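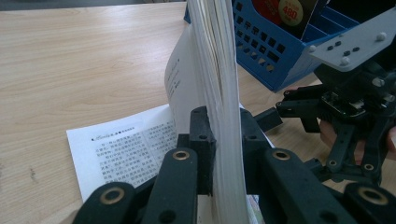

Ticket 572: books dropping on the returns bench
Opened by: Svatopluk Doležal, Jurnix site
Status: waiting on supplier

Friday, 7.40am
Morning all, me again! The gripper on bench 7 is letting go of thick paperbacks. Thin ones are fine, hardbacks are fine, but anything fat with soft covers slides out when it gets lifted, pages fanning everywhere. Two on the floor already and I've only had one coffee.

9.15am
Wiped both jaws down with the blue cloths and ran the homing routine. Slightly better for ten minutes, then back to its old tricks. The Vultlow screen says grip force 70, same as it was in June, so I don't think anyone's been fiddling (I did ask, and got looks).

10.30am
Put it up to 100. Holds beautifully, but it leaves a dent down the covers, and we can't send those back out as new. Back down to 70. Jana on lates had the same trouble and says she's been handing it the thick ones spine first. That works every time! Only it means one of us standing there turning books round, and the whole idea was that we'd stop doing that. My wrists were very pleased with the new setup, I'd like it noted.

11.50am
Rang Říha, who fitted it. They think it's the pads, worn smooth on one side, and want to know how many lifts it's done. Counter says over 572 thousand if I'm reading it right, but the ticket's got the same number so now I'm doubting myself. Could somebody else have a look please?

1.20pm
Also, while I'm here: before the changeover we could just swap benches if one played up. Now I have to log it and wait, and the two of us on returns end up doing checks and labels by hand at the packing end. I don't mind it, bit of a chat, but the target on the board hasn't moved. Can someone raise that with the office?

2.45pm
New pads ordered, coming Tuesday with the Kuka spares. Until then thick paperbacks go spine first, and I've stuck a note on the bench. Leaving this open.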